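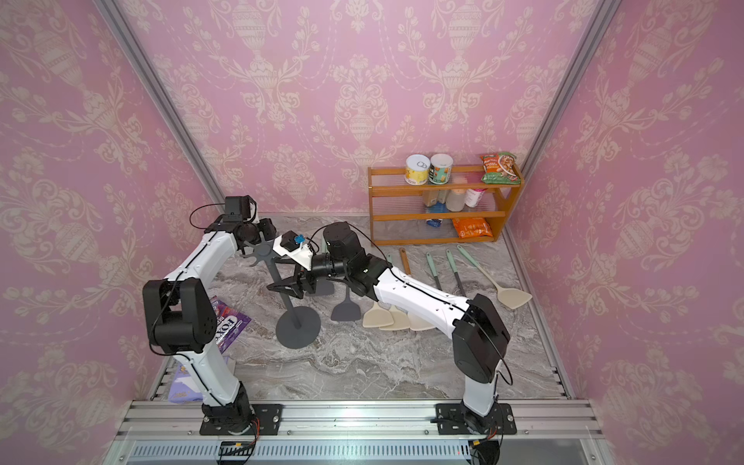 # About Whitelaw Court Notes

Hi, I'm Morenike Nnaji, and I write most of what you read on this site. Whitelaw Court Notes covers the criminal courts in Mirville and Masby: arraignments, bail hearings, trials, sentencings and all the transfer and extradition paperwork in between (my favorite part, and I know how that sounds!).

I started out as a court clerk in Mirville. I spent my days stamping motions and watching hearings that never made the paper, and people would call the desk afterward wanting to know what the judge had said. I couldn't tell them much over the phone. So when I left the job I began sitting in the public gallery with a notebook and posting what I heard, and I've been at it ever since.

The name comes from Whitelaw Street, where the Mirville courthouse has its side entrance. Use that one if you're coming to watch a hearing - the line is shorter and there's a bench.

## Who does what

I cover Mirville, plus anything on appeal. Cameron Katene covers Masby and also edits me, which is a bigger job than it ought to be. He used to work nights on the news desk at the Kostside Courier and he is merciless about the word "alleged." If you see it in the right place, thank Cameron.

Last May we sat through a trial that ran 15 days, and we posted notes at the end of every one of them. Jury deliberations took another 3. I ate a lot of vending machine pretzels and learned more about cell tower records than I ever wanted to know.

## How we work

We only report what's said in open court or filed in the public record. We don't name jurors, and we don't name minors or people who say they were sexually assaulted unless they've told us they want to be named. If charges are dropped or someone is acquitted, we go back and put that at the top of every earlier story about the case. Corrections go at the top too, with what we got wrong spelled out.

There are 105 cases in our archive right now, and each has its own page with hearing dates and outcomes. You can search by docket number or by courthouse.
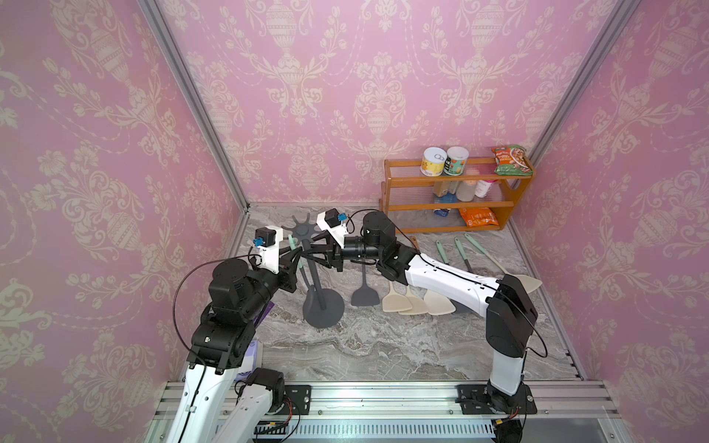 **Can I ask you to take down a story about my case?**

We don't remove accurate reports, but write to us if your record has been sealed or expunged and we'll take your name out of the story. Send a copy of the order and we'll reply within 30 days, usually a lot sooner.

**Can you give me legal advice?**

Neither of us is a lawyer, so please call the public defender's office or your own attorney. We're happy to explain what a word in one of our stories means, though!

Got a hearing you think we should be at? Use the contact form and include the docket number if you have it.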